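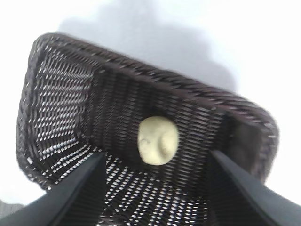
Second progress report to Cenero, excavation at Kisolon

In this period we opened two new trenches on the north side of the mound. We have registered 1,626 sherds, and 80 of them have painted decoration. The drawing of these is going slower than we planned.
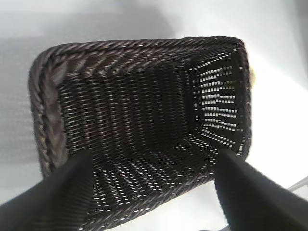 Report by Tươi Trịnh, field director

The wall in Trench 4 continues under the modern path, so we must ask the village for permission before September. We have spent 31 per cent of the budget. I would like to move a small part of the travel money to conservation, if you agree.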